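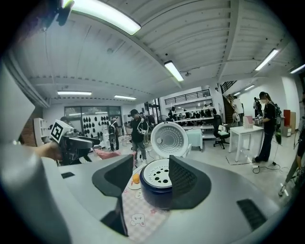

Inner pot with the steam plate resting on top, on the checkered cloth.

The Rice Cooker, Part by Part
Posted Friday, January 4, 2019
Filed under: Kitchen, Small Appliances

A short gallery this time, two pictures and the notes that go with them. In November I wrote up the toaster oven, and several people in Clolville wrote in asking for the rice cooker next. Most of the questions were about which parts come out, which parts go in the sink, and what order they go back in.

The notes apply to the usual kind of cooker with a lift-out pot. If yours is the Kuroda with the hinged inner lid, the steps are the same except where I say so.

Notes on the first picture

The steam plate has a ring of small holes around the rim and larger ones in the middle. It goes in over the rice when you want to heat dumplings or vegetables at the same time. Keep the water line well under it. I use it for sweet potatoes more than anything else, cut thick, skins on.

Starch dries in the small holes and a sponge will not reach it. Soak the plate in warm water with a little dish soap, then run a soft bottle brush over both sides. Old starch may need a second soak. I tried a toothpick once and it took nearly 11 minutes to do one side, so use the brush.

Put a cloth down before you start. A pot set on a bare table slides when you pull the plate off, and it scratches underneath. Any tablecloth will do. A folded towel works too, but a pot does not sit level on it.

Lids

Some lids come off for washing and some do not. Check the manual before pulling. If yours comes off, wash it by hand and stand it on edge to dry. A lid put away flat holds water around the rim, and the next batch of rice smells like it. On the Kuroda only the inner plate of the lid comes away – the outer part gets a damp cloth and nothing more.

The steam vent, if there is a separate one, should be rinsed every time. It is small and easy to lose down a drain, so I put it in a cup while I do the rest.

Lifting out the pot

Unplug the cooker first and let it cool. Take the pot by the rim on opposite sides and bring it straight up. If you tilt it while it is still inside, the edge can catch on the shell. Once it is clear, look at the outside of the pot as well as the inside. A grain of rice stuck to the bottom will keep it from sitting flat on the heating plate, and you get rice that is hard on one side and wet on the other. 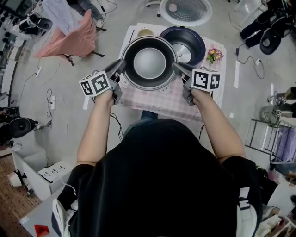 Kaede Sakamoto wrote in to say that the heating plate is the part people forget. She wipes hers with a barely damp cloth after every few uses and goes over burnt spots with very fine sandpaper, then wipes again and leaves the cooker open until it is dry. She also wants it said that the body of the cooker never goes under the tap, having seen a neighbor do it.

I agree on the cloth. On the sandpaper, check your manual, because some makers allow it and some do not. Gadum sells a soft scouring pad that did the job on mine.

Putting it back

Dry the outside of the pot completely. Lower it straight down, then turn it a little to the left and a little to the right to seat it. Lid parts go on last. If the lid will not close, something is in crooked – do not press it.

Between uses I leave the lid open for an hour or so and then close it to keep the dust out. The cord gets a loose loop with a twist tie. Wrapping it tightly around the body is hard on the cord where it meets the plug.

Washing rice in the pot

This comes up every time. With a nonstick pot I wash the rice in a separate bowl and pour it in after draining. Plenty of people wash it right in the pot and have no trouble. The coating on my old one wore through after 4 years of doing it that way, and I can't say for sure that the washing was the cause. Use a plastic or wooden paddle in either case.

Replacement parts

Breltitz carries inner pots and steam plates for most of the common sizes, and they will look up a part if you bring the model number from the underside of the cooker. Measure across the top of the old pot before you go. Two pots that look the same can differ enough that the lid will not seal.

Previous gallery: The Toaster Oven
Next gallery: Kettles and Hard Water
Gallery views: 107
Comments: 4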